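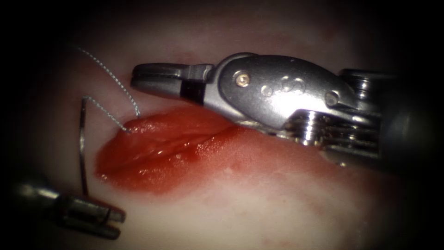

10/27/26. Cable tension, second round. I continued today with the friction problem in the wrist drive, because the readings from the Kodico load cell still do not agree with the model. In the model the tension loss depends only on the wrap angle and one friction coefficient. On the bench it depends also on which direction the motor turned last, and how long it stood still before. On an instrument head like this one the cables run over a stack of grooved pulleys directly behind the wrist housing, so a small error for each groove is added up before it comes to the jaws. I should have thought of this in February when we chose the simple model, but at that time we only wanted a first controller.

Setup today: motor unit from Ellano, 24 V supply, old amplifier. Pretension set to 55 N with the hand screw. I let the wrist joint go slowly from one end to the other and back, 24 cycles for each run, with the jaw joint locked. Sampling was stable the whole afternoon. The first run I threw away, I had forgotten to zero the load cell after moving the cable.

Result in short: the hysteresis loop is wider than last time, and it is not symmetric. On the return stroke the tension stays high for a few degrees and then drops quickly. I repeated with slower speed and the shape is the same, so I don't believe it is viscous. It looks more like one pulley sticks to its neighbor and they turn together for a moment.

One log file has 1,008 lines missing in the middle. I did not use it for the fit. The Vostport adapter lost the connection again and came back by itself - please check the file length before you plot anything.
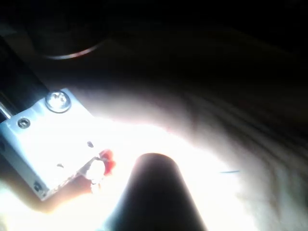 Do we need a new friction model for the controller? For the wrist joint a small extension is enough, one more state which remembers the last direction of motion, and the jaw joint can stay with the old model until we have better data.

I tried this extension offline with the Yüksel script. The fit on the forward stroke is almost the same as before. On the return stroke it is clearly better, but the quick drop is still too smooth in the simulation. I tried also to make the coefficient larger by hand. It helps the drop and makes the start of the stroke worse, so I put it back.

Coupling between wrist and jaw: not measured today. With the jaw joint locked we can't see it anyway. For this the second load cell must be mounted, and the bracket for it has the wrong hole distance. I made a new drawing and left it in the shared folder.

To do:
- thin washers between the pulleys, then the same run again
- write the zeroing step into the start script
- shorter cable for the Vostport adapter, or a different port
- repeat with lower pretension - the value I use now is maybe too high for normal work

Supply is off, the pretension screw is released. The good runs are in the folder with today's date, the fit results are one level above.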